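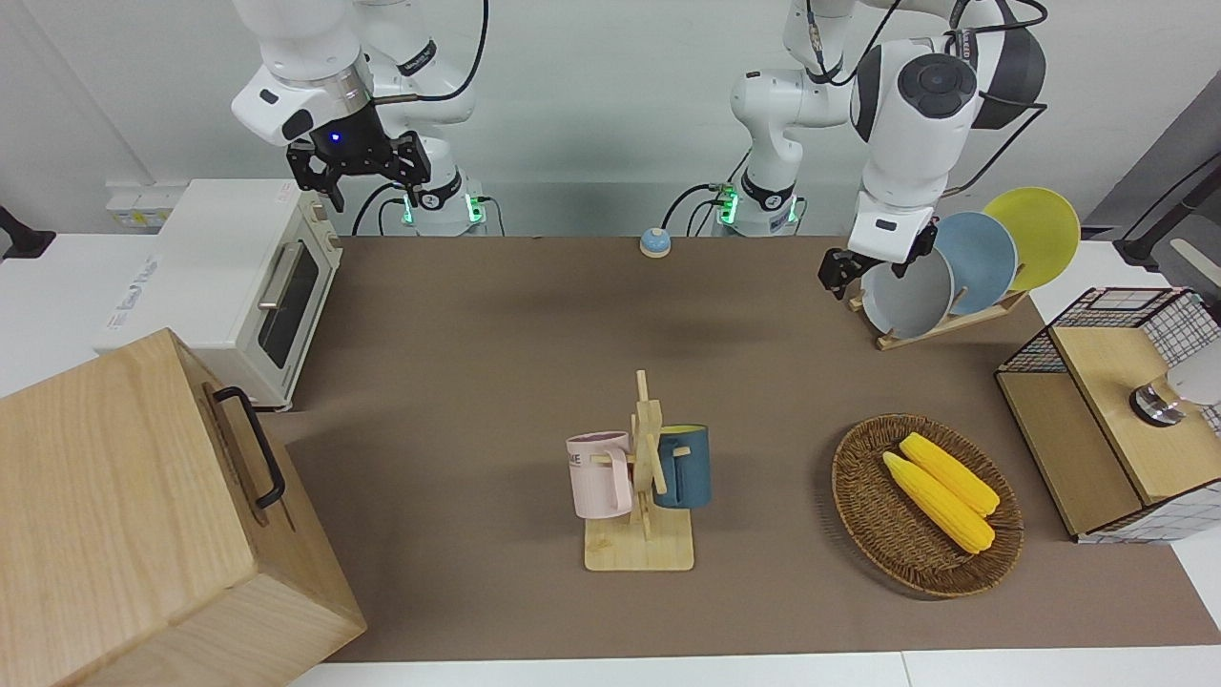 Plate, dish rack and toaster oven

The Rirow Crossing Trilogy, by Tormod Fagerlund
Publisher: Pondex
In stock at Merketti

Rirow is a small river town with a ferry, a bad hotel and a jail made for 20 men. In the first book a surveyor by the name of Viklund comes to draw the border between two ranches, and both owners want to pay him for the same hill. He takes the money from one of them. The next two books tell what it costs him.

These are slow westerns. There is shooting, but you wait for it a long time, and Fagerlund is more interested in horses, debts and weather. Readers who like a long winter on the trail will be at home. If you want a fast book, start with the second one – it can be read alone and it opens with the escape from the jail.
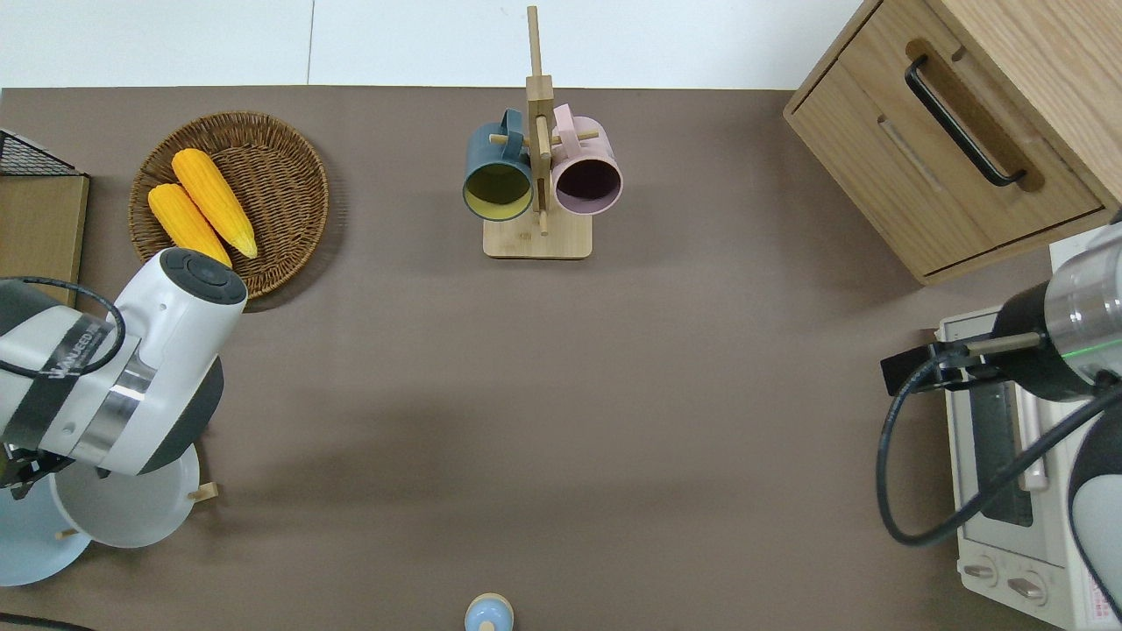 Editions

Paperback, sold one by one, 18 euros each. The paper is a little thin but the print is clear.
Hardcover set of all three in a slipcase, 65 euros. The set has the map of the river, which is missing in the paperbacks, and a short afterword by the author.
The English text is the same in both. It was corrected in May 2018, and the mistake with the two brothers' names in chapter 3 of the first book is gone. Copies from the older printing have a green spine and we do not sell them anymore. 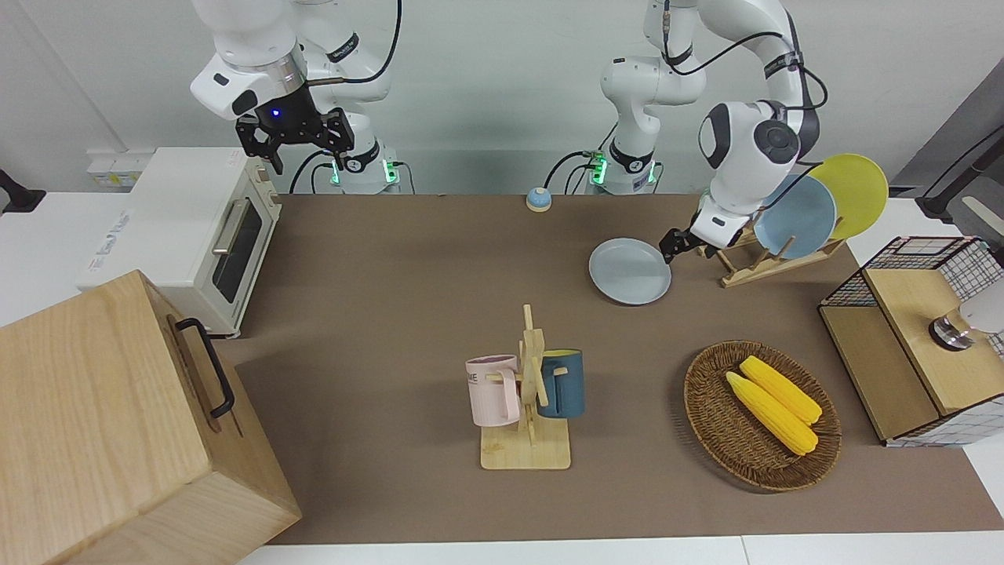 Oven side of the table

Shipping and returns

Paperbacks go in a padded envelope, the set goes in a box. Please tell us in the order notes if you want the books without the price sticker. We take back unread copies, but the slipcase must be without dents.

The fourth book is planned for August. It is not part of the trilogy and will not fit in the slipcase.

Reader comments
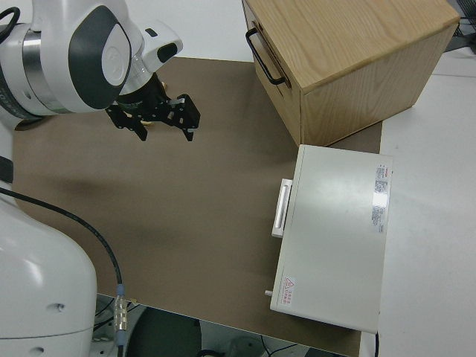 Eilif Sæther: I read the first one twice and I still think Viklund should have left on the ferry in the beginning. The second is the best. Does somebody know if the map will be sold separately? I have the paperbacks already and do not want to buy everything again.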